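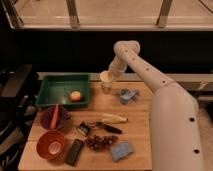 Cup and green tray on the tabletop

Stukholm Asero Free-Standing Heavy Bag Base

Gym equipment / Boxing / Stands and bases

Price: $139
Availability: in stock, ships in two cartons

The Asero is a fillable base and post for training bags in rooms where a ceiling mount or wall bracket is not an option. It accepts the Asero sleeve bag (sold separately) and most third-party sleeve bags with a matching internal diameter. It does not accept hanging bags on chains or straps. For those, see the Huanca wall bracket.

Construction

The base is a one-piece molded shell with a threaded fill port on the upper face and a drain plug near the floor. The post is steel, powder coated, and seats in a tapered socket in the center of the shell. A rubber collar between post and socket takes up side load and cuts down on the knocking noise common to two-part stands. The collar is a wear part. Replacement collars are listed under Spares.

The post has 3 height positions, set with a locking pin. The lowest is intended for junior boxers and for body work. The middle position suits most adults. Use the highest only with a base filled with sand, as the added leverage will tip a water-filled base under hard hooks.

Filling

Water or dry sand may be used. Water is easier to move and drain, but the base will travel across a smooth floor during long combinations. Sand is heavier for the same volume and is recommended for heavyweights and for club use. Do not mix the two in one fill. Wet sand packs against the drain plug and is very hard to remove.

Fill the base in the place where it will be used. Leave a gap below the fill port if water is used in an unheated garage. Tighten the cap by hand only.

Floor surface

Rubber matting is preferred. On sealed concrete or hardwood, place the base on the Huanca grip mat, which has a raised lip to limit travel. Carpet is acceptable, although a filled base will leave a permanent mark in the pile.

Assembly

No power tools are needed. Allow 30 minutes, not counting fill time. Two people are required to seat the bag on the post at the middle and high positions.

1. Press the collar into the socket with the flange facing up.
2. Lower the post through the collar until the shoulder contacts the flange.
3. Set the height and insert the locking pin fully.
4. Fill the base and close the cap.
5. Slide the bag sleeve over the post and tighten the lower strap.

Check the pin and the strap before each session. Retighten the strap after the first week, when the sleeve foam will have settled.

Use and limits

Rated for punching only. Low kicks to the bag are tolerated; kicks to the post or the shell are not covered by the warranty. Wear wraps and bag gloves. Keep a clear area on all sides equal to the height of the assembled bag. Only one person should strike the bag at a time.

In the box

Base shell with cap and drain plug
Post, upper and lower sections
Rubber collar
Locking pin
Hex key
Printed instructions

Warranty

The shell and post are covered for 2 years in home use. Gyms and clubs should order the Trernidari version, which uses a thicker post and a bolted collar and carries its own commercial terms. Parts are not interchangeable between the two models, with the exception of the fill cap.

Spares

Collar, fill cap, drain plug and locking pin are stocked individually. Quote the code molded into the underside of the shell when ordering. Read the code before filling.

Returns

Unused bases may be returned in the original cartons. Bases that have been filled must be fully drained and dry inside before collection. Sand-filled returns are refused.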